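Buncombe: The Complete Series (DVD box set with companion book)
Yeoman Home Video - Region 1 - In stock

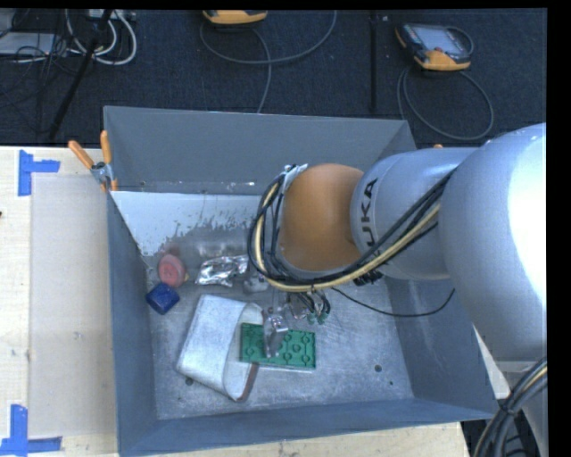 I've wanted to sell this set since before I had a shop to sell it in, so forgive me if this page goes on a bit. Buncombe is the small-town courthouse drama that ran for two short seasons and then vanished, and if you ever caught it you probably caught half of one episode late at night and spent years asking people if they remembered "the one with the judge who sleeps in his car." They didn't, but I did! The story moves the way that bundle of black and cream cables does - it comes down across everything, slips under the orange joint and loops back up on the other side, and you have to stop and trace it with your finger to be sure it's the same strand. Minor characters from the pilot come back near the end with completely different jobs. A parking dispute in the second episode is still being argued in the ninth. I love it to pieces and I've watched it more often than I'd tell my wife.

What's in the box

All 10 episodes, uncut, on four discs. Total running time is 525 minutes. The last time the show went around on disc, the finale was trimmed to fit, and the trim took out the entire scene in the laundromat, so the last conversation made no sense whatsoever. The scene is back. If you own the old two-disc version with the green spine, that's the trimmed one, and yes, I'd replace it.

There's also a 280-page paperback companion with the shooting scripts for season one, a set of production notes, and a long interview with Ctibor Pešek, who wrote the music. I'll come back to him.

The discs sit in a fold-out case with a card sleeve over it. The sleeve is a snug fit and some of you are going to be annoyed getting it off the first time. Squeeze the long sides and tip it.

How it looks and sounds

The picture was cleaned up by Prelance, who went back to the original tapes and did a careful job. Please don't expect it to look like something shot last year. It was made for standard definition television and it's still standard definition, 4:3, with the black bars at the sides on a modern set. Don't stretch it. I mean it - everybody in Buncombe already looks tired, and stretching makes them look tired and wide.

Night scenes are much better than they used to be. The old discs turned the whole parking lot sequence into gray soup, and now you can see who's in the passenger seat, which matters a lot for the next two episodes. Some tape noise is left along the bottom in episode four. I'm told it's in the source and I believe it, because my own off-air recording has the same wobble in the same spot.

Sound is the original stereo. English captions on every episode, and on the extras too. I checked.

The music

When I first watched this show I thought the theme was a mistake. It starts with a clarinet, it stops, you wait, and then the rest of the band comes in as though they'd been in the other room. Pešek explains in the interview that he wrote the opening for a slower title sequence, the titles got cut down, and he refused to cut the silence. Good for him! He's funny and a bit grumpy all the way through, and he says some things about the season two producers that I'm surprised made it to print.

There's a music-only audio track on the first three episodes. I wish it was on all of them. The tapes for the rest were stored badly and couldn't be used.

Extras

Commentary on the pilot and the finale
Music-only track, episodes 1 to 3
Unaired opening for season two (no sound for the first minute, that's how it survives)
A location featurette shot by the crew, mostly people eating
Original network promos, including the one that gives away the verdict - watch it last

Should you start with this if you've never seen it?

I'd say yes, with a warning. The first episode is slow. It spends a good while on a zoning case and you'll think I've sold you a documentary about drainage. Stay with it through the second one. Once the Dutent brothers turn up and start buying the jurors lunch, it never really lets go, and the younger Dutent is one of my favorite villains on television, a man so polite that you need a minute to notice what he's asked for.

If you like your court shows with big speeches and a case wrapped up every week, this may not be for you. There's one big speech in the whole run and the character giving it loses.

Also, season two changes its lead. I know people who stopped there and I understand, I sulked too. But the new clerk grows on you, and the finale needs her. Give her until the snowstorm.

The small print, or my version of it

These are Region 1 discs. They'll play on any normal player bought in the US or Canada. If you're overseas, please look at your player before you order, and write to me if you aren't sure.

Flat shipping is $10 inside the US, whether you order one set or a pile of them. I pack them in proper boxes with corner guards (I collect this stuff myself and I know how it feels to open a padded envelope and hear a rattle). If a disc arrives loose or scratched, send me a picture and I'll mail a new one. You don't need to send the bad one back.

Sets bought in March came with an insert card that lists episodes six and seven in the wrong order. The discs are right, the card is wrong. New cards are printed, so drop me a line with your order number and I'll put one in the mail.

A couple of things people keep asking

Is there a Blu-ray? No, and I haven't heard of one. With the tapes being what they are, I don't think you'd gain much.

Can I get the book by itself? Not from me, I'm afraid. Yeoman only supplies it with the box.

Does the companion book have spoilers? Loads. The production notes give away the ending on the second page. Watch first, then read.

Do you have the soundtrack album? I had two copies and they've gone. If more come in I'll list them under Music, and if you email me I'll keep your name by the register.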